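Sowerby reading room to reopen after ceiling work

The upstairs room at the Sowerby center in Piner will open again in September, after a summer in which the ceiling trim was redone and most of what was stored up there was moved. The building's office confirmed the date in a notice posted at the front desk.

The room had been shut to the public since spring, when a strip of molding over the window side came loose. The contractor, Rudex, replaced the damaged length and repainted the ceiling and the long edge that runs down toward the window wall. The window itself was left as it was. It has always been the reason people like the room, and the tall, narrow panes still let in strong daylight.

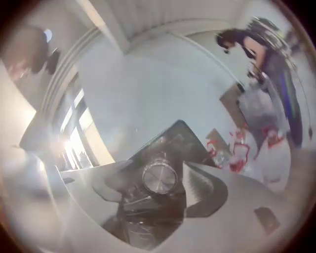 One regular, Linus, wrote to the office that the light was fine but the echo was what needed fixing, and that a soft ceiling panel or two would have done more for the Tuesday-style talks than any amount of white paint. The office replied that sound panels were looked at and left out of this round of work. They may be priced again next year.

The job cost less than the 2 earlier repairs to the same ceiling, according to the notice, which did not give a total. Both of those were done after leaks. The roof above was checked this time before any paint went on, and no new leak was found.

Attention has now turned to the equipment. The room was used for film evenings and for the language classes, and the television has been on the list of things to sort out. The plan is to have it on the wall facing the window side, high enough to be seen from the back row of chairs. Until that is settled, it will be used on a floor stand, and evening groups have been asked to leave it where they find it.

The cables are a job of their own. Over the years each group added its own leads and chargers and few were ever taken away. The office is asking anyone who left a lead, adapter or power strip in the room to collect it by the end of the month. Items can be picked up at the front desk between 2 and 7 p.m. Anything still there after that will be sorted, and what works will be kept for general use.

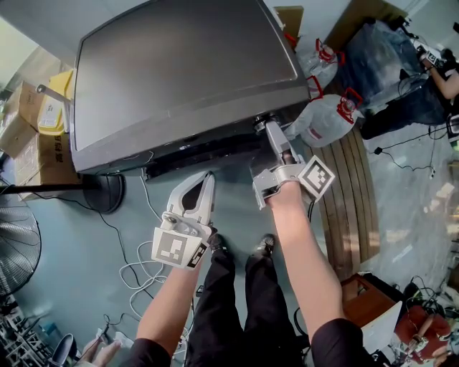
The television, with black and white cables still to be sorted.

Boxes are also to be cleared from along the wall. They will go to the storage closet on the ground floor, where new shelves were put up over the summer. Groups that keep supplies in the room should mark their boxes with a name and a phone number. The office said it would not open any box without asking first.

When the room reopens, the limit on the number of chairs will stay the same as before. Bookings for the fall can be made at the desk or by phone. The fee for a private booking will be $200 for an evening, and this includes use of the television. Community groups already on the schedule will keep their usual times and will not be charged.

The language classes will be first back in, followed by the film evenings. The chess group, which moved to the downstairs hall in the spring, has asked to stay there for the time being. The stairs and the upstairs hallway will remain open while the last of the work is finished, and the side entrance should be used after 7 p.m.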